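Bundham Tabletop Club - minutes, November 2021

Apologies: four, one of them from a member who then turned up.

Minutes of the last meeting were approved after the word "tantrum" was changed to "discussion."

Shiferaw campaign. The siege enters its ninth session. The walls stand. The players have spent their gold on a boat. Agreed that the next session will start at the walls and, if possible, stay there.

House rules. Proposal to cap starting funds at 2000 crowns carried, with the boat party voting against as a bloc.

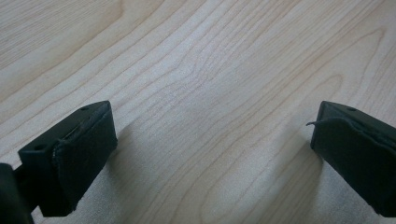 The Prurnard supplement was discussed next. Two members have read it and disagree on whether magic is in it. A third will read it and report back - the loser buys snacks.

Clernel one-shot. Still needs a game master. The silence was noted.

Any other business: dice borrowed in the spring should come home. No questions will be asked, except which ones are whose.

Closed at 9, then argued until 10.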